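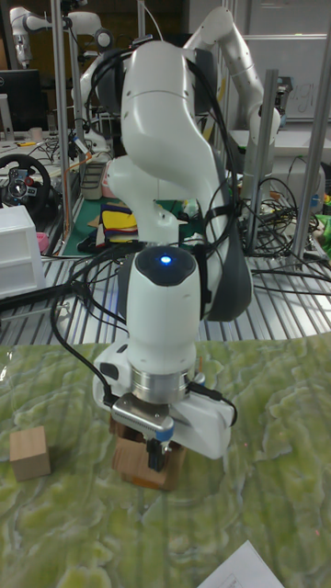
Fig. 1. Gripper and wooden block

Grain Marketing, Unit 2: Basis

Basis is the local cash price minus the futures price. It covers freight, storage and local demand.
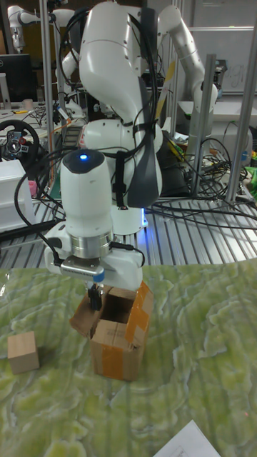 R. Rastogi

Work through the Solmont elevator case before Wednesday. A grower holds 3576 bushels of corn and has already sold 1000 on a November contract. Find the net price for the rest at a basis of 30 cents under. Ignore drying charges. Show your steps.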